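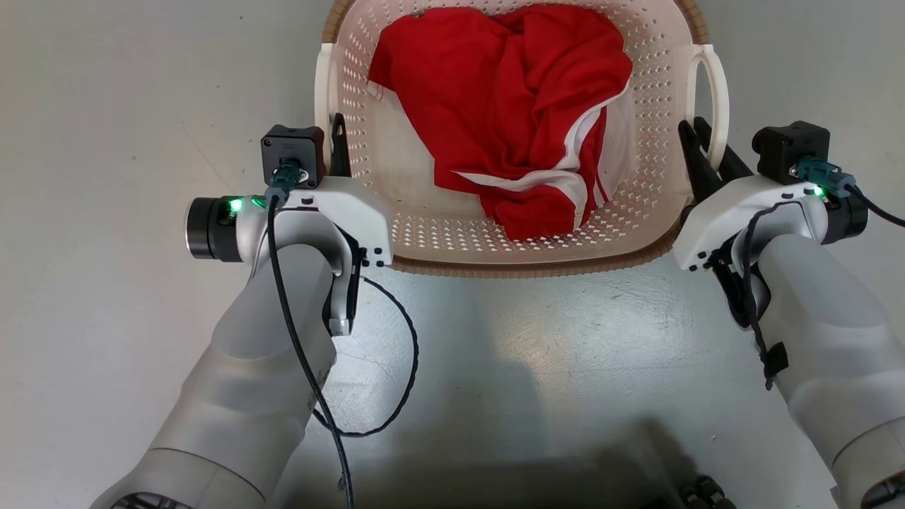
One reader of the previous edition wrote that the Delicate program on the Valtlow stopped with the drum full of water every time, and asked whether the drain pump was at fault. It was the Rinse Hold setting, which is on by default for that program. Section 4.6 now covers it, and the steps for first use have been put in the order in which they are needed.

4. Setting up and using the Valtlow washer

4.1 Before you start

The washer must be level, connected to cold water, and plugged into a grounded outlet of its own. Do not use an extension cord. If the transit bolts are still in the rear panel, go back to Section 3 and remove them. Running a spin cycle with the bolts in place will damage the suspension, and the damage is not covered by the warranty.

Check that the drain hose is held in the standpipe by the clip supplied. The hose must not be pushed down so far that it seals the pipe.

4.2 First wash without laundry

Residue from factory testing may remain in the drum and the hoses. Run one empty cycle before washing any clothing.

1. Open the water supply valve fully. Check both ends of the inlet hose for drips.
2. Close the door. It should latch with a click.
3. Pull out the dispenser drawer and put half the normal amount of powder detergent into compartment 2. Do not use liquid for this cycle.
4. Turn the program dial to Cottons.
5. Set the temperature to Hot.
6. Press Start. The door lock light comes on and the fill begins.
7. When the display shows End, wait for the door lock light to go out, then open the door.
8. Wipe the door seal with a dry cloth, including the fold at the bottom.

Note: A small amount of water in the seal after this cycle is normal.

Caution: The door glass becomes hot during this cycle. Keep children away from the front of the machine.

4.3 Sorting

Sort by care label first, then by color, then by weight of fabric. A load made up only of heavy items, such as bath mats, is harder to balance than a mixed load and may spin at a lower speed.

Wash new dark or brightly colored items separately, in cold water, until the rinse water no longer picks up dye. Items that have white trim or panels set into a strong color should be taken out of the machine as soon as the cycle ends. Dye moves most easily between layers that are left damp and pressed together.

Close zippers and hooks. Empty pockets. Turn printed garments and knitwear inside out. Put bras and anything with long ties in a mesh bag.

Do not wash the following in this machine:
items that have been in contact with gasoline, paint thinner, or cooking oil in quantity
rubber-backed rugs
waterproof covers, unless the Outdoor program is used with spin set to Off

Caution: Waterproof fabric can trap water and release it suddenly during a spin. The machine may move or tip.

4.4 Loading

1. Shake out each item and place it in the drum loosely. Do not load tightly folded items.
2. Fill the drum to the level given for the program in the table at the end of this section.
3. Check that nothing is caught between the door and the seal.
4. Close the door.

A single heavy item will often fail to balance. Add one or two towels of a similar color. If the machine cannot balance the load after several attempts, it skips the spin and shows code U2. Open the door when the lock light goes out, spread the items by hand, and select Drain and Spin.

4.5 Detergent

The drawer has three compartments. Compartment 1 is for prewash, compartment 2 is for the main wash, and the compartment marked with a flower is for fabric softener.

Use only high-efficiency detergent. Ordinary detergent makes more suds than the machine can clear, and the cycle will be extended by extra rinses until the suds sensor resets. If this happens often, reduce the dose before calling for service.

For liquid detergent, lower the hinged flap in compartment 2. For powder, raise it. Liquid used with the flap raised runs straight through into the drum before the fill begins.

Do not fill the softener compartment above the MAX line. Overfilling starts the siphon early and the softener is lost in the main wash. Thick softeners should be thinned with a little water.

Detergent packs go in the back of the empty drum before the laundry. Do not put them in the drawer.

4.6 Selecting a program

1. Turn the dial to the program you need. The display shows the default temperature, the default spin speed, and the remaining time.
2. Press Temp or Spin to step through the other values. Values that are not allowed for the program are skipped.
3. Press Options to add Prewash, Extra Rinse, or Rinse Hold.
4. Press Start.

The remaining time is estimated again once the machine has weighed the load, and it may go up or down. Changes later in the cycle are caused by balancing or suds.

Notes on individual programs:

Cottons. Sheets, towels, and everyday cotton clothing. The default spin is the fastest available.

Easy Care. Synthetics and blends, including most sportswear. The drum cools the water in stages before draining to limit creases. Leave out softener when washing fabrics made to carry moisture away from the skin, as it coats the fibers.

Delicate. Fine knits and items marked for gentle wash. The default spin is 400 rpm. Rinse Hold is on by default: the machine stops after the last rinse with the water still in the drum, and the display shows Hold. To finish, press Start for a short spin, or set spin to Off and press Start to drain only. To turn off Rinse Hold for one cycle, press Options until the Hold light goes out. To turn it off permanently, see 4.9.

Quick. Lightly worn items, small loads only. Do not use it for a full drum. The single rinse will not clear the detergent.

Outdoor. Waterproof and padded garments. Wash one or two items at a time.

Drum Clean. No laundry. See Section 6.

4.7 Adding or removing items during a cycle

Press Pause. If the water level is below the door and the temperature is low enough, the lock light goes out and the door can be opened. If the light stays on, the door cannot be opened until the machine has drained. Press Start to continue.

Caution: Never force the door. The latch is a safety part and must be replaced if it is bent.

4.8 After the cycle

1. Wait for the lock light to go out.
2. Remove all items. Turn the drum once by hand and check the top for socks and small pieces.
3. Check the seal for coins and hair clips.
4. Leave the door and the drawer open slightly until the inside is dry.
5. If the machine will not be used for several days, close the water supply valve.

Do not leave damp laundry piled up between washing and drying. If the dryer is in use, hang the items or spread them over a rack. A ventilated basket slows the growth of odors compared with a closed hamper, though it does not prevent it.

Drying is outside the scope of this section. Owners of the matching Stovik dryer should note that its stacking kit must be fitted before the two machines are placed one on top of the other — the rubber feet alone will not hold the dryer during a spin.

4.9 Changing the default settings

The settings menu is available only when no cycle is running.

1. Turn the dial to Off and wait for the display to go dark.
2. Hold down Options and turn the dial to Cottons. Keep holding until the display shows S1.
3. Press Temp to move between settings.
4. Press Spin to change the value.
5. Turn the dial to Off to save.

S1 End signal: Off, Low, High. Factory value: Low.
S2 Key tones: Off, On. Factory value: On.
S3 Rinse Hold on Delicate: Off, On. Factory value: On.
S4 Water hardness: 1 to 4. Factory value: 2.
S5 Child lock at start: Off, On. Factory value: Off.

A power cut does not erase these values. To return to the factory values, go to S1, then hold Temp and Spin together until the display flashes.

Note: On control boards made before September, S4 is shown but has no effect. The board can be updated by a service technician with the Carnex service tool.

4.10 Load table

Cottons: full drum, with a hand's width free at the top. Spin up to maximum.
Easy Care: half drum. Spin up to medium.
Delicate: one third of drum. Spin 400 rpm or Off.
Quick: one third of drum. Spin up to medium.
Outdoor: one or two garments. Spin 400 rpm or Off.

Inlet hoses and drawer flaps can be ordered from Dhanial under the part numbers listed in Section 8. Quote the full model number from the plate inside the door.

Section revised 5 May 2023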